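Re: [home-textiles] Folding big throws without a table
From: Troels Bundgaard
To: home-textiles list
Date: 5 September 2021

Ingvar Kjærgaard wrote:

> I have now done it Kazuhiro's way for a month and I'm a convert. Pinch
> the cloth in the middle, lift, let the corners hang, give it one shake
> and lay it over the arm of the sofa. No table needed, no second person.
> With the big throws from Gadach I get a neat fold every time, and the
> creases fall out overnight. I also think people should stop buying
> the Wireck folding board, which takes up half a closet. Try it with
> anything soft and you will see what I mean. The living room stays tidy
> and it takes no time at all.

Ingvar, I did try it. I tried it on three evenings with two different throws and I have questions.

First, "a neat fold every time." When you pick a square of cloth up by its middle, the four corners hang down and the rest falls into whatever folds it likes. I get a bunch. I can lay the bunch over the arm of the sofa and it looks fine from the doorway, in the way a coat on a chair looks fine. But it is not a fold. When I pick it up again the next day I have to find the edges all over again, and finding the edges was the only slow part of the job to begin with.

Second, the creases. Mine did not fall out overnight. The thinner throw is a cotton blend and maybe that's the trouble, but you said "anything soft" and it is certainly soft. The thick one did better. I suspect the thick one would do well if you kicked it into a corner. Has anyone compared the same throw both ways, one week each? If the answer is that heavy fabric looks good however you treat it, then let's say so and leave the technique out of it.

Third, the shake. I have a floor lamp next to my sofa. I'll leave it there.

I'm not defending the folding board, by the way. I owned one. The hinge went after one winter and Wireck wanted me to mail the whole thing back at my own cost. But the fact that the board is bad doesn't make the pinch good. We had the same argument in May about the Vender hangers, when everyone agreed the old clips left marks and then somehow agreed that the new ones must be worth the money.

What I do now, for what it's worth: find one short edge, hold a corner in each hand, arms wide, let it hang. Bring the hands together. Slide one hand down to the fold, bring it up. After that it's small enough to finish against your chest. It's what my aunt did with sheets and I have never seen it fail, except with a throw so long that it drags on the floor, and then you stand on the sofa. Slower than Ingvar's way, yes - I'd guess by the time it takes to read this sentence.

Ľudovít asked me off list what I mean by a bunch. Look at the red cloth and tell me where the corners are.
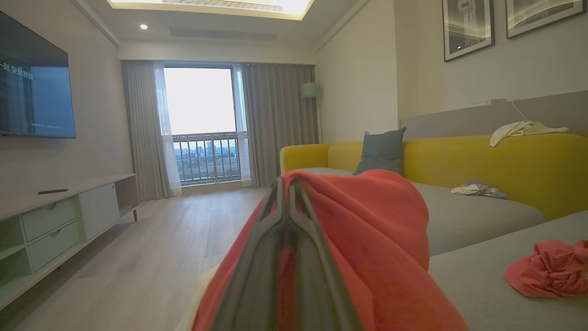

Coral-red cloth held by a pinch, living room, curtains open.

I can't find one. What I see is cloth draped over and around the gripper and spilling off to the right. If somebody wants to call that step one of folding, all right, but then I'd like to hear step two, and I'd like step two to be shorter than just starting from an edge.

While we're on that picture, I know someone is going to bring up the curtains, so let me get in first. Blackout on the outside, white sheers toward the middle, everything down to the floor. Kragh's leaflet says floor length "frames the light." Maybe. Floor length also picks up dust at the hem, and I have yet to hear from anyone who takes four panels down as often as the leaflet tells them to. Hooman, you have the same sort of setup at your place - do you wash the sheers separately, or does it all go in together and you hope?

And Kazuhiro, since this is supposed to be your method: did you mean it for throws at all? I went back through the archive and the message I found was about putting dust covers over chairs, where you pick up the middle so you can drop it over the back. That makes sense to me. I think it got turned into a folding method somewhere along the way.

Happy to be shown wrong, but with the thin cotton one please.

Troels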